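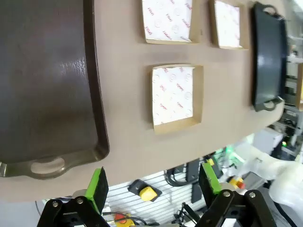 예산 마감은 오후 4시였다. 린디웨 오스트하위전은 무라리의 견적서와 프로토돈의 견적서를 나란히 펴 놓고 그리퍼 항목에 밑줄을 그었다. 두 회사 모두 손가락 패드를 소모품으로 따로 적었고, 교체 주기는 1,000시간이었다. 본가니 라데베는 작업대 옆에 서서 갈색 쟁반의 손잡이 구멍을 가리켰다. 저기를 잡으려면 손가락이 더 얇아야 한다고 그는 말했다. 종이 상자는 벽이 낮으니 지금 달린 초록 패드로 해 보자고도 했다.

"얇은 손가락은 얼마야?"

"무라리에는 없어. 판데르린던에 따로 주문해야 돼. 납기는 17주 정도."

린디웨는 달력을 넘겼다. 3월에 주문하면 여름 성수기 전에 들어오기는 했다. 문제는 돈이었다. 팔을 3대 사면 손가락 값이 남지 않았고, 한 대를 줄이면 플루켈 매장에 약속한 물량이 모자랐다.

"쟁반을 바꾸는 건?"

"매장에서 싫어할걸. 작년에 새로 맞춘 거잖아."

그녀는 계산기를 두드리다가 프로토돈 견적서를 서랍에 넣었다. 그리고 무라리 것의 수량 칸에 2를 쓰고, 비고란에 손가락 별도라고 적었다.

"매장에는 누가 전화해?"

본가니가 물었다. 린디웨는 수화기를 그에게 내밀었다.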